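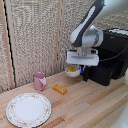
Photo: Trukix / Howells

Spent the summer redoing the top of our kitchen table. A few notes in case anyone is thinking of buying old boards for theirs. 1/9

The boards came from a salvage yard in Delden. They had 783 board feet of the same stuff when I went in and they let me pick through the stack. Go early in the day, the good lengths leave first. 2/9

Bring a straightedge. Half of what I pulled out had a twist you couldn't see by eye. A bow along the length can be pulled flat. A twist is a lot more work and I put those back. 3/9

Let the boards sit inside the house before you cut anything. I gave mine until September, stacked on sticks with a fan going. Two of them cupped in that time and I used them for shelves. 4/9

Sanding: I started at 60 grit, then 80, then stopped at 100. Going finer made the oil sit on top and stay tacky. Vacuum between grits – one piece of coarse grit will scratch the whole board. 5/9

Finish is the Ikham hard oil, the plain one. Two thin coats, wiped off after fifteen minutes. Lay the used rags flat outside to dry. They can catch fire if you ball them up in a bin. 6/9

Don't glue a solid top to the frame. Wood moves across the grain with the seasons. I used slotted metal clips and left a little room at each end. 7/9

Total came to $1,038 with the clamps, and the clamps were a big part of it. If you can borrow those, do. The legs are the old legs. 8/9

Someone asked about water rings. Yes, we get them. I rub in a bit more oil with a gray pad and move on. Will post the cut list when I find the notebook. 9/9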